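Friday, late

Back at the rented flat in Ledeck with my boots off and a mug of tea that I keep forgetting to drink. My knees are finished. I spent the whole day kneeling on a bit of foam in the north-east corner of the trench, taking down what we're all now calling the floor, although Gerrit Prins won't let anyone write "floor" on a context sheet until he's happy with it. So officially it's a "compacted clay surface". It's a floor, Gerrit!

We came down onto it on Tuesday afternoon and I've been on it ever since. It's a lovely yellowish clay, beaten hard, with a thin grey skin on top that comes away in flakes if you get the trowel at the right angle. Under the skin there's a run of tiny pebbles, and under those another clay, a bit redder. So they laid it twice at least. I like that. Somebody got fed up with the old one and did it again, and from the look of the sherds trodden into the grey there wasn't much of a gap between the two – it's all the same burnished stuff with the little pinched lugs, top and bottom.

Pottery count for the trench went up to 291 today. Most of it is body sherds the size of a thumbnail, and I washed 96 of them myself yesterday evening with a toothbrush that has now lost all its bristles on one side. There was one good rim, though, with a bit of the shoulder still on it, and Gerrit went very quiet and carried it off to the finds hut in both hands. He thinks it's like the ones from the old dig at Jolport, down on the river. I haven't seen the Jolport report. There's one copy in the hut and it has lost its spine, so you have to read it in the order the pages happen to come.

The other excitement was the posthole. We'd had a dark smudge by the section since Wednesday and I'd been rude about it (I said root, twice, in front of people). I half-sectioned it before lunch and it has perfect straight sides and two packing stones jammed in against the edge. So that makes four in a line now, and if the line carries on it goes straight under the spoil heap. There was a long silence when we all worked that out. Moving the heap would take the best part of two days with the barrows, and the digger driver from Prosow can't come again before November, when we'll be long gone. 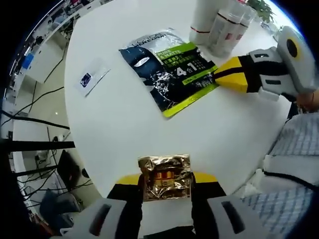 Gerrit's idea is to leave the heap where it is and open a small test pit on the far side of it, just to see whether the line comes out where it should. Two metres by two. I said I'd do it, mostly so I can have a fresh bit of ground to myself and stand up now and then. Topsoil there is thin, so I could be down to something by Monday lunchtime if the rain keeps off.

Levels were a mess this afternoon. I had the floor coming out higher than the wall that's supposed to stand on it, and spent a good half hour thinking we'd found something very odd before I saw I'd written 171 where it should have been 117 on the staff reading. Rubbed it out, did them all again, all fine. I've put a note in the margin so that whoever types it up doesn't go through the same thing.

Tomorrow is soil samples, floor first and then the posthole fill. I need to ask for more buckets, and my good trowel is still in the tray by the water butt, so I must get there before anybody borrows it. Tea's cold. Bed.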